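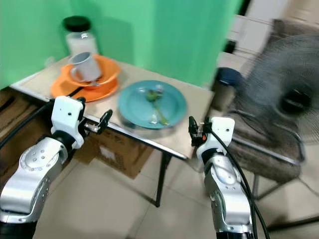 Eating Off Orange: Roxana Neagu on Running a Supper Room in Nanley

Roxana Neagu does not own a white plate. She had a full set once, bought when she opened her supper room in Nanley, and sold it to a church hall after the first winter.

"People looked tired when they sat down in front of them," she says. "White plates and a white wall, it felt like a clinic. I wanted a room where you feel someone has been cooking all day."

The supper room is called Filip, after her grandfather. It seats 18 people, opens at 6 and serves one menu a night. There is a soup, a main dish with bread, and something sweet. Guests pay when they book and nobody is handed a bill.

Neagu worked in the accounts office of a furniture wholesaler before this. She cooked for friends at home on the side, first once a month and then more often, until her landlord asked her to stop using the shared hallway as a coat room. She found the present space through a card in a laundromat window. It had been a shoe repair shop and still smelled of glue.

"I signed in February. The heating did not work until April," she says. "I did the painting in two sweaters."

Most of what she serves comes from her grandmother's cooking, with changes. The sour soup uses lemon and pickle brine because she could not get the fermented bran she grew up with. The stuffed cabbage is smaller than it would be at home. She makes it the day before and will not serve it fresh.

"It needs the night," she says. "If someone books late and I have not made enough, they get the beans. The beans are good. They should not be sad about the beans."

She buys cabbage and onions from Brurine, a farm shop on the county road, and gets her flour from a mill in Furkar. The flour costs more than she would like. She tried a cheaper one for a few weeks and two regulars asked what had happened to the bread.

Money is tight in a business this small. Her highest bill after rent is gas. She raised the price of a seat by 4 dollars last year – the first increase since she opened – and wrote to everyone on her mailing list to tell them before it took effect. A few people wrote back to say she should have done it earlier.

"I was an accountant, I knew it too," she says. "But it is different when you know their names."

She has been asked many times whether she will move to a larger place. A restaurant with 80 seats came up for lease across the street, and the agent called her before it was advertised. She went to see it and stayed ten minutes.

"The kitchen was at the back, behind two doors. I would never see anyone eat. Then I am only making food and sending it away."

What she would like is a second oven and one evening off. She has started teaching her niece the soup, which is going well, and the dough, which is going slowly. Until the dough is right, Neagu comes in every morning at five-thirty, puts the radio on and starts with the bread.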